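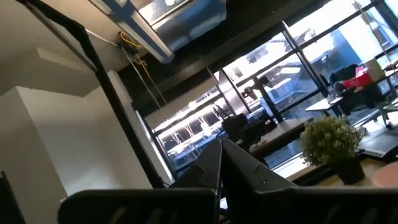

Where the Shoes Go

Most homes have a spot where shoes pile up. It is usually within a few steps of the door, and it usually starts with one pair. By November, when boots come out and the summer shoes haven't been put away yet, the pile has spread down the hall and people are stepping over it.

In Trullbridge, where many of the older apartments open straight into the living room, the problem is hard to ignore. There is no mudroom and often no coat closet. What people have is a stretch of wall, a radiator they can't block, and a door that needs room to swing. A small rack is the usual answer, and it works well if you buy the right size and are strict about what goes on it.

Start with the floor. Measure the width of the wall and the depth you can spare with the door fully open. A men's shoe can be up to a foot long, so a shallow rack will leave toes or heels hanging over the front. That is fine for slides and sneakers. It is a nuisance with boots, which tip.

Next, look at height. The space under the lowest shelf is the most useful part of any shoe rack, and many designs waste it. Wieser, a small maker in Troltness, sells an open wire rack with the first shelf set high enough to take a pair of ankle boots standing up. Cheaper racks put a bar two inches off the floor, and all it does is collect dust. If you can get a broom under the shelf, you can get shoes under it too.

Shelf material matters less than people think. Wood panels are easy to wipe and keep grit from falling on the pair below. Bare wire lets air through, but narrow heels drop between the bars. A frame of metal with a solid shelf on top covers most needs, and it can hold keys and mail until you find a better place for them.

Then there is the question of what stays out. A household of four can own a lot of shoes, and the entry should hold very few of them. The rule we heard most often was 3 pairs per person: one for work or school, one for bad weather, one to slip on for the trash and the mailbox. Everything else goes in a closet or under a bed. One family in Zastdale cleared 20 pairs out of the front hall in an evening and hasn't brought them back.

Slides and sandals deserve their own place. They get used more than anything else in the house and are almost never put away, since the next trip outside is an hour off. Give them the floor level, under the shelf, where they can be kicked into position without bending down. Lace-ups can go above.
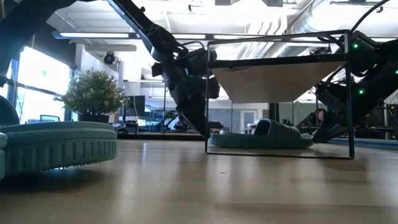

Can rubber or foam slides be stored flat under a shelf all winter?
They can, as long as nothing heavy is pressing on them and they are kept away from a heater. Rinse the soles, let them dry completely, and set them down side by side. Stacking one on top of the other for months can bend the strap.

Last comes cleaning. Shake the mat out once a week and wipe the shelf with a damp cloth while it is off the floor. In wet months, put a boot tray next to the rack and leave dripping shoes there until they dry. They can go back in their place the next morning.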